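Seven rules for a shared robot table

I love a good checklist, and we finally have one for the arm! Catarina Pacheco and I spent most of August arguing over it, and the version on the wall now fits on one page. Rule one: every item goes on the layout sheet before the arm is powered, down to the ketchup bottle and the toy fruit.
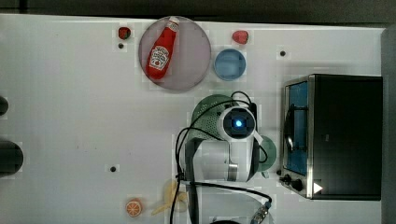 2 min read

Rule two is my favorite. Cables get checked at full reach, with the arm stretched to the farthest spot the task needs (we used to check them parked, and I still wince). Rule three sets a speed cap: 20 percent for any new task, 65 once a second person has signed the log. A colander is light and slides easily, so it stays at 20 for now.

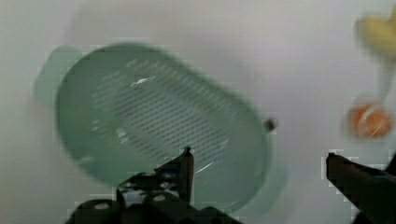 Randa Mansour wrote to ask whether the cap should follow the person or the task, as her group had tried both and liked tying it to the task.

I'm with Randa, and it goes into the next draft. The other four rules cover stop buttons, who may reach in, logging and end of day. We have 282 logged runs under the new page and I can read every single one of them, which makes me very happy!
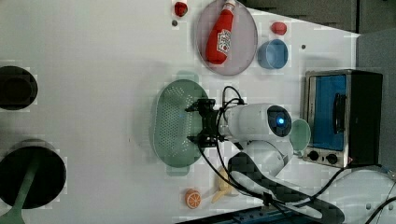

Arm over the colander, ketchup on its plate.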